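Bench notebook, Kristiansen gripper, 25/05/2026
Subject: the jaws that say they closed

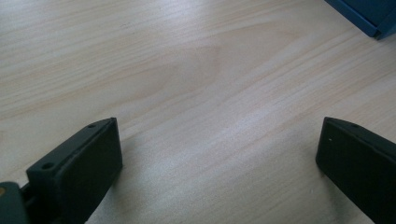
Why did the controller keep reporting a good grip when the fingers had closed on air?

The grip check compares motor current with a threshold, and somebody (my handwriting, sadly) set the threshold during a cold week in November when the drive was stiff. Friction alone now clears it. The software feels resistance, concludes it has a part, and carries nothing to the drop point with great care.

Ran 40 cycles with no part on the table, speed at half. It claimed a successful pick on 4 of them. The Wusanow log viewer shows those in green with a little check mark, so anyone skimming the summary would have gone home happy.

Things tried, in order of dignity:

Re-zeroed the jaws. No change.
Swapped the cable to the Fasov driver board. No change, but the old one had a bent pin, so it's in the bin.
Read the manual. It has one line on grip detection and the line is "see grip detection."
Plotted current against jaw position. Should have started there. There's a bump near the end of travel on every false pick, well before the hard stop.

The bump looks like the slide binding. Won't swear to it until the cover is off.

Safety note, and this one is less funny: after a false pick the release routine opens the jaws at full speed. Knuckles go in that gap. Until this is fixed, hit the stop before reaching in, even if the screen says idle. I've capped opening speed in the Grerkasex config. Don't restore the default file, it will quietly undo that.

Next: clean and regrease the slide, repeat the 40 empty cycles, then add a jaw position check so that fully closed counts as a miss. Threshold stays where it is until the slide is done, otherwise we're tuning around dirt again.

Spare slide is on order. 2 mm hex key is missing from the set.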